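Good practice for hand-held grippers: what are your house rules?
Posted 25th January by tidewrack

We've finally got our rules for demonstration sessions onto one page and I'm chuffed with it! Main points so far:

- wipe the marker cubes before every session
- both grippers start at the front edge of the table, jaws open
- same person start to finish, no swapping halfway through a batch
- stop after 16 takes and rest your wrists
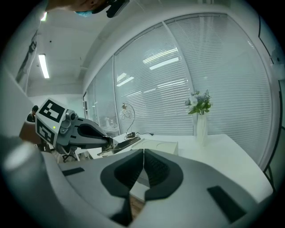 The one I'd fight for is the last. We had a batch of 98 in September and the final stretch was so sloppy we binned it. Tired hands teach bad habits.

ustov_fan
Love this, pinching most of it. Not sure on the fixed start though. If every take begins in the same spot, won't the robot struggle when it begins anywhere else? At Clallham we vary it on purpose.

tidewrack
Fair, but vary it from a written list. Left to ourselves we all drift back to what's comfy.

Ruwan Seneviratne
I'm with ustov_fan on varying the start, but I'd go further and put the tabletop in the rules as well. Lamps, cables, boxes, the lot. Decide what stays and what gets moved, and write it down before you begin.
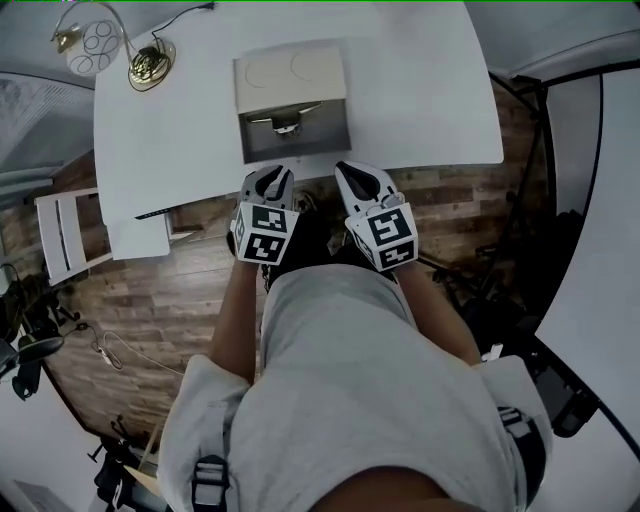 Harness straps want a line too. Buckle up, reach fully forward with both arms, then adjust. We added that at Graltcombe after going through 158 takes and keeping only 71, and I do love a checklist that earns its place!

pennybolt
Sixteen is far too few imo. Cloutier's lot go by the clock, and a short task hardly bothers your wrists.

tidewrack
Depends on the task I suppose. Happy to put "or sooner if it aches" and leave the number in. Will post version two once I've redone the start positions.

Contact the moderators | © Benchtop Robotics Forum | Back to top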